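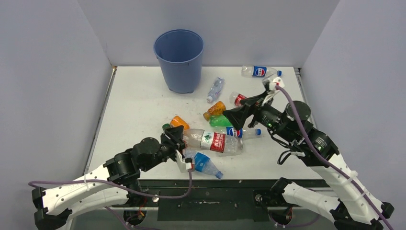
Bottles and blue wastebasket on the white table, sorting bay 3.

BENCH AND WASTE CHECK, Kvaran site
Checked by: Sotiris Chatzigeorgiou
Date: 14th January

1. Wastebasket upright and stable. OK. Stands near the back panel. Leave it there.

2. Bottles in the bin. NOT DONE. Nine plastic bottles lying on the table. Bin them before the next check.

3. Bottles on their sides kept away from the front edge. COMMENT: the large water bottle is toward the front. Move it back or bin it first.

4. Bottles with contents separated from empties. COMMENT: two are orange. Check both for liquid, and empty at the sink, never into the basket.

5. Caps on. Look at each one as it is picked up. Loose caps go in the small parts tray.

6. Table surface. Faint gray smudges and scuffs. Wipe down. Scuffs are cosmetic, no action.

7. Side and back panels. OK.

8. Screws along front panel. Check by hand for tightness. Last done in September.

9. Floor under bench. Swept, no spills.

Result: pass with comments. Items 2, 3 and 4 to be closed by the next shift. Write the initials on the sheet, form 1451.

0 comments | 33 shares
© Zaltden Site Services. Contact the office. Back to top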